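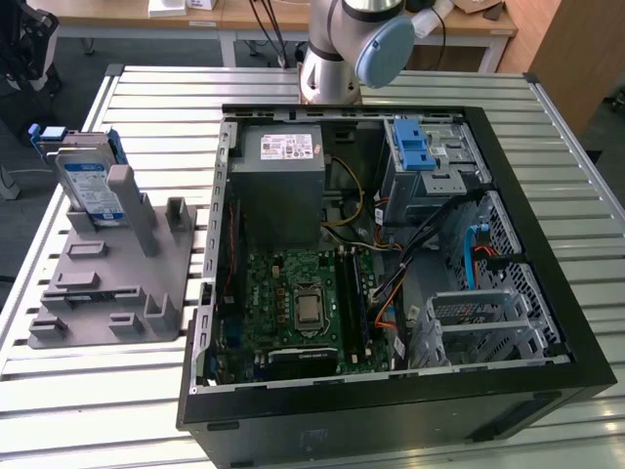
Tornell课题 机器人拆装方法组 例会纪要

日期：2021年4月19日
地点：实验楼二层小会议室，部分人员线上接入
参加：方法组、控制组、硬件组、数据组、Bulgate方面代表（线上，参加议题一至议题四）
记录：方法组
文件状态：已按各组反馈修订，供内部使用

议题
一、上次会议遗留事项
二、硬盘托架插入实验结果
三、失败样本分析
四、评价口径与Bulgate的意见
五、夹具与工位
六、Nusine控制接口改动
七、Mateos数据格式与标注
八、消融实验安排
九、论文与报告进度
十、其他

一、上次会议遗留事项

1. 力传感器零点漂移。控制组已在每次接触动作前加入自动清零，清零时要求末端静止且不接触任何物体。方法组复查了清零后的空载读数，认为漂移对接触判断的影响可以忽略，但对长时间保持压紧的动作仍有影响，后者暂不处理。本项关闭。

2. 机箱定位。上次会议决定机箱不做刚性固定，仅靠台面型材的限位块约束两个方向。硬件组报告，限位块在用力插入时会沿槽缓慢移动，移动量单次很小，但连续实验后会累积。目前的做法是每组实验开始前重新对位。方法组指出，这样一来同一组内靠后的试次与靠前的试次初始偏差分布不同，统计时应记录试次序号。数据组同意增加序号字段。本项转入议题七。

3. 视觉标定复核。标定板已重新测量，手眼标定结果更新后，机箱内壁附近的定位误差有改善，靠近电源一侧改善不明显。控制组怀疑该区域误差主要来自遮挡，与标定本身关系不大。需补充一组不含线缆的对照采集，未完成，保留。

4. 扩展卡拆卸的前期调研。方法组尚未提交书面材料。会议同意推迟，待硬盘任务的方法定稿后再启动。

二、硬盘托架插入实验结果

方法组汇报。任务定义与上次会议一致：台式机侧放，侧板已取下；机械臂从夹具中取出装有硬盘的托架，移至下部硬盘笼空位上方，调整姿态，沿导轨插入，直至托架卡扣到位。起始状态为托架竖直放置于夹具后部，终止状态由力信号与末端位置共同判定。接线不在任务范围内。

比较的方法如下：

（1）位置控制基线。按标定位姿直接执行，接触力超限即停止。
（2）螺旋搜索加导纳控制。到达导轨入口后沿螺旋线搜索，检测到力的下降后转入插入阶段。
（3）示教轨迹加残差修正。由示教数据拟合名义轨迹，残差策略以力和力矩历史为输入，输出末端位姿的小幅修正。

方法（3）为本阶段主方法，其余为对照。主方法正式测试共45次，初始位姿按预先生成的扰动表依次执行，扰动包括托架在夹具内的偏斜、机箱沿台面槽方向的位移以及机箱绕竖直轴的小角度转动。扰动表在测试前冻结，测试过程中未调整。

结果：35次完成插入且卡扣到位；9次未完成；余下一次在取件前触发控制器急停，没有进入插入阶段，按规则记为无效，不计入成功也不补做。

对照方法沿用同一张扰动表，但试次尚未做完，本次会议不报告成功率。从已有数据看，位置控制基线在扰动较大时几乎都停在导轨入口处；螺旋搜索能够找到入口，但常在插入中段卡滞，随后力持续升高直至超限。方法组要求在对照实验做完之前，任何对外材料不引用对照结果。

讨论要点：

控制组询问残差修正的幅度上限是如何选定的。方法组答复，上限取自示教数据中名义轨迹与实际轨迹偏差的分布，取较高分位数后再留余量。控制组认为，示教时操作员能够看到机箱内部，偏差分布因此偏窄，直接用作上限可能限制策略在大扰动下的恢复能力。方法组承认存在这种可能，现有失败样本中确有修正量长时间处于上限的情形。会议同意在消融实验中加入上限放宽的一组。

数据组询问示教数据是否与测试使用同一台机箱。答复为同一型号，不同个体。导轨的钣金变形情况不完全相同，这一点应在报告中写明。数据组建议至少测量导轨入口宽度，并给出测量方法。硬件组可用塞规测量，认为精度足够。

硬件组提出，插入到位的判定目前依赖力峰值之后的回落，卡扣磨损后力峰值变小，后期试次可能被误判为未到位。方法组答复，本轮测试中每次结束后都有人工复核，记录以人工复核为准；自动判定与人工复核不一致的试次已单独标出。会议要求报告同时给出两种判定的结果，不得只给人工复核一种。

关于无效试次，Bulgate方面询问为何不补做。方法组说明，测试规则在冻结扰动表时已经确定，事后补做会引入选择余地。Bulgate方面表示理解，要求在交付文件中说明急停的原因。控制组初步判断为通信超时引起，日志尚在核对。

三、失败样本分析

方法组对未完成的9次逐一回放了力信号与外部固定相机录像，归为以下几类。分类由两名成员独立完成，意见不一致处经讨论后确定。

A类，入口错位。托架前缘压在导轨端面上，残差策略沿错误方向修正，未能进入导轨。此类多出现在机箱有转动扰动时。策略的输入只有力和力矩历史，对转动与平移扰动的区分能力有限，两者在初始接触阶段的力信号相近。方法组认为可以通过增加一段主动试探动作加以区分，即在低接触力下做小幅摆动，由力矩变化估计接触点的位置。控制组认为可行，但试探动作会增加单次时间，且对端面有擦伤的可能，需限定接触力。

B类，中段楔紧。托架已进入导轨，插入过程中发生偏斜，两侧接触点形成自锁。力信号表现为轴向力与侧向力矩同时升高。按经典的楔紧条件，此时继续加大轴向力没有作用，应先退出一小段再重新对准。现有策略没有学到回退动作，原因是示教数据中回退样本极少，且在数据清洗时有一部分被当作多余动作删去了。会议认为清洗规则需要修改，见议题七。

C类，线缆干涉。机箱内线束横过硬盘区域与主板之间，插入时托架后缘带动线缆，产生附加拉力，被策略误认为导轨接触力。此类样本数量少，但在实际拆装场景中不可避免。对处理方式有不同意见。方法组倾向于在插入前增加一次视觉检查，若线缆进入插入通道则不执行；硬件组倾向于在测试工位上把线缆理到一侧，使硬盘任务只反映插入能力。Bulgate方面不同意后一种做法，理由见议题四。

D类，抓取滑移。托架在夹爪内发生转动，后续的位姿估计全部偏离。回放显示，滑移发生在从夹具提起时，与夹具槽的摩擦有关，与插入策略无关。会议同意在分析中单列此类，但仍计为失败，总成功率的分母不变。

方法组补充，A类与B类合计占失败的大部分。会议要求报告附逐次清单，列明试次序号、扰动参数、失败类别、终止时的末端位姿以及力信号曲线，不只给出各类的汇总。

控制组提出，A类中有一次的力信号与其他几次明显不同，入口处先出现短促的力尖峰，随后接触消失。可能是托架的卡扣先碰到了硬盘笼边缘。录像视角被机械臂腕部遮挡，无法确认。此次暂归入A类，备注存疑。关于增加一个侧向相机的提议，硬件组表示支架位置与机械臂工作空间有冲突，需要先做干涉检查。

四、评价口径与Bulgate的意见

Bulgate代表说明其关注点。作为拆解与翻新环节的使用方，关心的首先是失败之后物料是否受损，其次是节拍，成功率排在这两项之后。一次失败若只是停止并报警，人工介入即可；若造成导轨变形或硬盘受冲击，整机的残值会下降。因此希望评价口径中单独列出以下内容：

（1）失败时的最大接触力及持续时间；
（2）失败后托架能否由机械臂自行退出；
（3）失败后机箱是否发生可见位移；
（4）人工恢复所需的操作。

方法组答复，第（1）项可由现有日志直接计算。第（2）项在本轮测试中没有执行自动退出，均由人工取出，无法追溯。第（3）项可由固定相机录像的首尾图像对比得到，精度有限，只能给出是否移动的结论。第（4）项需重新设计记录表。

会议决定：本轮报告包含第（1）项与第（3）项，第（2）项与第（4）项纳入下一轮。

关于线缆，Bulgate代表认为实际来料的线缆状态差异很大，若测试时统一整理，所得成功率对产线没有参考意义。硬件组认为方法研究阶段应控制变量，否则无法归因。讨论后形成折中意见：扰动表增加线缆状态一列，分为原状与理线两种，两种状态分别报告，不合并计算。线缆原状的复现方法由硬件组制定，初步设想为在机箱内做位置标记，每次实验后按标记复位。Bulgate代表接受。

关于机箱状态，Bulgate代表指出，目前工位上机箱的处理器裸露在插座中，主板、内存条和电源均在位，与其实际工序中的中间状态接近，对此没有意见。但提醒机械臂在机箱上方运动时应设置高度下限，避免托架在转移途中掠过处理器区域。控制组答复，转移路径已设中间点，高度高于机箱上沿，但路径规划没有把该区域设为禁区。会议要求加设禁区，列入行动项。

关于硬盘的数据安全，Bulgate代表询问测试用硬盘的来源。硬件组答复均为自购闲置件，无业务数据，测试中不通电。

节拍方面未作讨论。方法组认为现阶段速度受示教速度限制，不具可比性。Bulgate代表要求至少在报告中给出单次时间的中位数，会议同意。

Bulgate代表在本议题结束后离会。

五、夹具与工位

硬件组汇报夹具现状。夹具托盘为塑料件，置于机箱左侧台面上，托盘上布置有凸块、立柱和带槽立板。硬盘连同蓝色托架立放于后部槽位。

存在的问题：

（1）槽位过紧。提起托架时摩擦力偏大，是D类失败的直接原因。硬件组准备放宽槽宽并在槽口加倒角。方法组提醒，放宽后托架在槽内的偏斜范围增大，初始位姿的不确定性也随之增大，需要重新测量分布，并据此更新扰动表的取值范围。

（2）托盘整体刚度不足。夹爪闭合时若左右不对称，托盘会有弹性变形，松开后恢复。变形对抓取位姿有影响但不易测量。硬件组建议在托盘底面加一块金属板。会议同意先加板，不更换材料。

（3）托盘与台面的连接。现用螺栓与槽内螺母固定，重复装拆后位置有偏差。建议加定位销。台面为平行排列的型材条，销孔只能打在型材面上，打孔后不可恢复。会议认为可以接受，打孔位置由硬件组与控制组共同确认后再加工。

（4）其他槽位。托盘上为后续任务预留的位置暂不使用。有意见认为应拆除多余凸块，避免夹爪碰撞；也有意见认为保留可减少后续改动。干涉检查显示夹爪在现有路径下与凸块有足够间隙，决定保留。

机械臂的安装位置在机箱后方，基座紧靠机箱后缘。控制组再次提出，该布置下机械臂靠近自身基座作业时，肘部接近奇异位形，末端小幅修正会引起关节较大运动，对残差策略不利。硬件组表示移动基座需要重新标定并调整台面，工作量较大，希望推迟到本阶段结束以后。方法组要求控制组先给出现有布置下插入区域内的可操作度分布，再判断是否必须移动。若可操作度在硬盘笼区域内尚可，则不移动。

工位照明。机箱内壁通风网板的密集方孔在固定光源下产生规则反光，影响特征提取。处理器金属盖也有局部高光。数据组试用过偏振片，效果一般，且降低进光量。暂时采用多次曝光合成。会议未作决定。

六、Nusine控制接口改动

控制组汇报Nusine控制接口的近期改动。

（1）外部策略的位姿修正指令改为带时间戳提交，控制器按时间戳插值。原先按到达顺序执行，网络抖动时会出现指令堆积后集中执行的现象。改动后，过期指令直接丢弃，并在日志中计数。

（2）力信号的滤波移到控制器侧，截止频率可配置。外部策略收到的是滤波后的信号，同时保留原始信号通道供记录。方法组指出，训练数据中的力信号是在离线端滤波的，两者相位不同，直接替换会造成训练与执行不一致。控制组提供了等效的离线滤波程序，需由数据组对历史数据重新处理。

（3）急停后的恢复流程。急停解除后不再自动回到上一个目标点，须由操作员确认。

（4）新增接触力软限制。超过软限制时先降速并通知外部策略，超过硬限制时停止。软限制的用途是给策略留出回退的机会，与议题三中B类失败的处理有关。

讨论：方法组询问软限制触发后策略的响应时限。控制组建议暂定为5个控制周期，超过时限未收到回退指令即按硬限制处理。方法组认为策略推理延迟有波动，该值可能偏紧，但同意先按此实现并记录超时情况，再视数据修改。

关于急停试次的原因，控制组再次说明，初步判断为策略主机与控制器之间的心跳超时。同一时段策略主机上有数据转存任务运行，占用磁盘与网络。今后正式测试期间禁止在策略主机上执行转存及其他批处理。日志核对完成后出具书面说明。

版本管理。会议重申，正式测试期间不更换接口版本。对照方法的余下试次须在旧版接口上完成，主方法若在新版接口上重测，结果单独列表，不得与旧版结果混合比较。控制组保留旧版安装包及配置文件。

七、Mateos数据格式与标注

数据组汇报Mateos数据集的整理情况。现有数据包括示教轨迹、策略执行轨迹、力与力矩信号、固定相机视频、夹爪状态以及人工复核结果。

确定的改动：

（1）增加试次序号、接口版本、线缆状态、机箱个体编号字段。旧数据中线缆状态无记录的填“未知”，不得依据录像倒推后填入。倒推结果如有需要，另设字段并注明来源。

（2）修改清洗规则。原规则删除轨迹中末端速度方向反转后又返回的片段，认为属于操作员犹豫。现改为只删除无接触状态下的此类片段，有接触时一律保留。历史数据从原始文件重新清洗，不在已清洗数据上修补。

（3）失败轨迹保留全长。原格式在失败判定时刻截断，导致终止后的力信号缺失，影响最大接触力持续时间的计算。

（4）阶段标注。把轨迹分为取件、转移、入口接触、插入、到位确认五个阶段。阶段边界目前由规则自动给出，入口接触与插入之间的边界误差较大。数据组建议人工修正这一处边界，其余保持自动。会议同意。

（5）视频与力信号的时间对齐。当前以夹爪闭合作为对齐事件，夹爪闭合在视频中持续若干帧，对齐精度受限。数据组提出在每次开始时由末端轻触一块固定金属片，以接触瞬间作为对齐事件。控制组认为增加的动作简单，可以接受，但金属片的位置不能占用转移路径。

关于标注一致性。两名成员对失败类别独立标注后的分歧集中在A类与B类的边界，即托架前缘已进入导轨但深度很浅的情形。会议规定以托架前缘越过导轨入口倒角为界，越过者归B类，未越过者归A类。由录像无法判断时，以末端位姿换算的插入深度为准。已有标注按此复查一遍，若类别发生变化，保留原标注并追加修订记录。

关于数据公开。暂不公开。固定相机画面内含背景办公区域，公开前需裁切或遮盖。硬件标签上的条码与序列信息也应处理。数据组先列出需处理的内容清单，具体办法以后再议。

八、消融实验安排

方法组提出下列消融项，经讨论后保留：

（1）去除残差修正，仅执行名义轨迹加导纳控制。用于区分残差策略与导纳控制各自的作用。

（2）残差策略输入中去除力矩，仅保留力。预期对A类失败影响较大。

（3）缩短力历史窗口。窗口长度从当前值减半，观察楔紧前兆能否仍被利用。

（4）放宽残差修正上限。见议题二。安全方面由硬限制兜底，执行前须确认硬限制有效。

（5）使用新清洗规则重训后的策略。此项实际上是方法修改，列在消融中便于比较，报告中应写明其性质。

未保留的项目：去除名义轨迹、完全由策略输出动作。控制组认为风险较高，且与本阶段的论点关系不大。方法组有保留意见，认为审稿时可能被问到，同意暂不做，若有需要在仿真中补充。

硬件组提醒，导轨与卡扣均有磨损，消融实验若全部在同一个硬盘笼上进行，靠后的组别会受影响。会议决定各组交错执行，不按组连续执行；执行顺序由随机种子生成并存档。备用托架到货后，每完成一轮更换一次。托架更换后须核对尺寸，重点是两侧卡扣的高度。

关于统计方法。由于各方法共用同一扰动表，应按配对数据处理，比较成功与失败的翻转情况，不宜只比较总成功率。数据组负责给出置信区间的计算脚本。有意见提出，交错执行之后机箱位移的累积在各组之间大致平均，但不能保证同一扰动编号下的实际初始状态一致，配对的前提只是近似成立。会议认为该意见合理，应在报告的局限性部分说明，并在每次试次开始时用相机记录机箱实际位置，必要时作为协变量。

仿真部分。现有仿真模型中导轨为理想刚体，没有钣金弹性，楔紧现象比实物更严重。方法组曾尝试用等效弹簧近似，参数调整后能复现力曲线的大致形状，但不同个体之间参数差异较大。仿真结果目前只用于筛查明显不合理的参数，不作为结论依据。

九、论文与报告进度

阶段报告由方法组执笔，结构为任务定义、方法、实验条件、结果、失败分析、局限性。正文只写已经完成的实验。对照方法完成之前，结果一章留出位置，不写预期。

论文初稿以10月投稿为目标。方法组认为时间可行，前提是夹具改动与数据重处理不再拖延。控制组建议把奇异位形的影响作为单独一节，方法组认为篇幅不足，放入附录。

表述方面形成以下意见：

——不使用“通用拆装”之类的提法，只写硬盘托架插入。
——成功率须同时给出总试次数与无效试次的处理规则。
——“到位”须区分自动判定与人工复核。
——不把示教数据与测试机箱型号相同这一条件省略。
——失败分析中的机理解释凡未经实验验证的，用“可能”标明。

阶段报告中的系统图需要重画，现图仍是旧版接口的数据流。由控制组提供新图。

十、其他

（1）台面清理。机箱后方办公桌上的线缆与盒件长期堆放，有时延伸至机械臂电缆附近。测试前应检查机械臂电缆的活动范围，确认无牵挂。

（2）静电防护。机箱虽不通电，但测试后部分主板可能转作他用，操作时仍应佩戴腕带。硬件组补领。

（3）托架卡扣在多次插拔后出现发白，硬件组认为是塑料应力所致，尚未断裂。每轮测试前目视检查，发现裂纹即停用并登记。

（4）测试登记表由纸质改为电子表格，纸质表保留至本阶段结束。

行动项

方法组
1. 提交失败试次逐次清单，按修订后的A、B类边界复查标注。
2. 完成对照方法余下试次，使用旧版接口。
3. 给出主动试探动作的初步方案，包含接触力限值。
4. 计算失败时最大接触力、持续时间及单次时间中位数。
5. 起草阶段报告，局限性部分写入配对前提与机箱个体差异。

控制组
1. 完成急停日志核对，出具书面说明，抄送Bulgate。
2. 在路径规划中将处理器区域设为禁区，并核对转移高度。
3. 计算现有布置下插入区域的可操作度分布。
4. 实现软限制触发与超时记录，本阶段正式测试完成前不启用。
5. 提供新版系统图。

硬件组
1. 修改夹具槽宽与倒角，托盘底面加金属板。
2. 与控制组确认定位销孔位置后加工。
3. 测量各机箱导轨入口宽度并登记。
4. 制定线缆原状复现方法，提交书面步骤。
5. 完成侧向相机支架的干涉检查。

数据组
1. 按新规则从原始文件重新清洗历史示教数据，并用等效滤波程序重新处理力信号。
2. 更新Mateos字段说明，增加议题七所列字段。
3. 提供配对统计与置信区间脚本。
4. 完成不含线缆的标定对照采集，控制组协助。
5. 列出视频与标签中需遮盖的内容。

以上夹具改动须在对照方法余下试次完成之后实施，避免同一批比较中途更换条件。其余各项并行推进，有相互依赖的由相关组自行协调，不能按期完成的在下次会议前书面说明。

遗留问题
——照明方案未定。
——机械臂基座是否移动，待可操作度结果。
——软限制响应时限，待超时数据。
——存疑的A类样本一次，待侧向相机条件具备后尝试以相同扰动复现。

下次会议时间另行通知。会前各组将材料放入共享目录，文件名注明组别与版本。

附：本次纪要修订记录
初稿发出后，控制组更正议题六第（1）项中过期指令的处理方式，原记为“合并执行”，应为“丢弃”。数据组补充议题七第（3）项的原因说明。Bulgate方面对议题四无修改意见。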